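Open day at Larnutton, quick report

Back from the open day and typing this up before I forget it all. Good turnout, up to 200 through the doors by Lorne Landry's guess, parking a mess as usual. Coffee ran out early. Sorry to anyone who came for the Clornico talk, it got moved upstairs and the sign didnt.

Most of the crowd ended up at the laundry folding demo. Azra Golob and Ieva Laur ran it, 10 minutes a slot, with questions after. Lots of questions. Kids at the front, which was the right call. 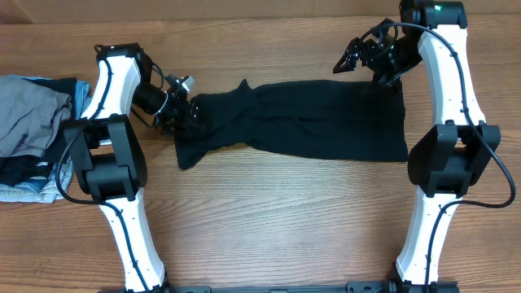 Cloth is hard for robots, and Azra spent most of her slot on why. A box keeps its shape. A shirt doesn't, and every time you pick it up it's a new problem. Dark stuff is worse, she says, the folds don't show up well for the software. So of course someone asked for black. With one arm at each side of a black garment you get the idea pretty fast: all twisted and bunched up toward the left, much flatter on the right, and the program has to work out which bit is a sleeve, if any. Ieva's tip for home folders: find the corners first. Fair enough.

Gunārs Kazlauskienė asked about price. No answer yet. Laimutė Kivi wanted to know if it does fitted sheets. Big laugh, also no.

Next open day is in December, date to follow. Want a slot at the folding table? Names to Lorne please, 24 places only, and tell him if your bringing kids.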